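How Tamen gets its grip back

Have you ever tried to pick up a bag of crisps with chopsticks? It slides, it crackles, and if you squeeze too hard you get crumbs! Robots have the same trouble, and that is why a robot's hand needs more looking after than almost any other part of it.

Meet Tamen. Tamen is a robot that practises tidying up at the Sowa workshop, and the part that does the holding is called a gripper. Think of it as a hand with only the pinching bits.

Every morning Ishbel Tennant gives the gripper its check-up. First she switches the arm off and waits for the light to go out. Then she wipes the finger pads with a damp cloth. Snack bags feel clean, but they can leave a thin greasy film behind, and greasy fingers are slippery fingers – you'll know this if you've ever eaten buttered toast and then tried to open a jar.

Next comes the vent check. Motors get warm when they work, so the gripper has little slots to let the heat out. Ishbel brushes away the dust with a soft paintbrush. (She bought it for painting model trains, and the trains haven't had it back.)

Now for the best bit, which is teaching the gripper where "closed" is. Leszek Kaczorowski types in a command and the fingers shut very slowly until they touch. The computer remembers that spot as zero. After that, Tamen can work out how far apart its fingers are all day long.

Last December the pads wore so smooth that everything slipped out, even a sponge! Leszek undid two tiny screws on each one and fitted new pads. The whole job took 22 minutes, and Tamen was back to picking things up before lunch.

Then it's time for a practice run with the snack bags.

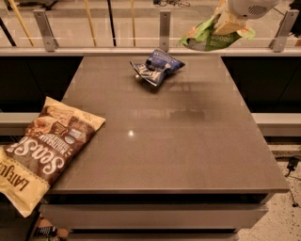 Why doesn't a robot just squeeze harder so that nothing slips?
Squeezing too hard can crush soft things and wear out the motor, so it is better to have clean pads and a gentle grip.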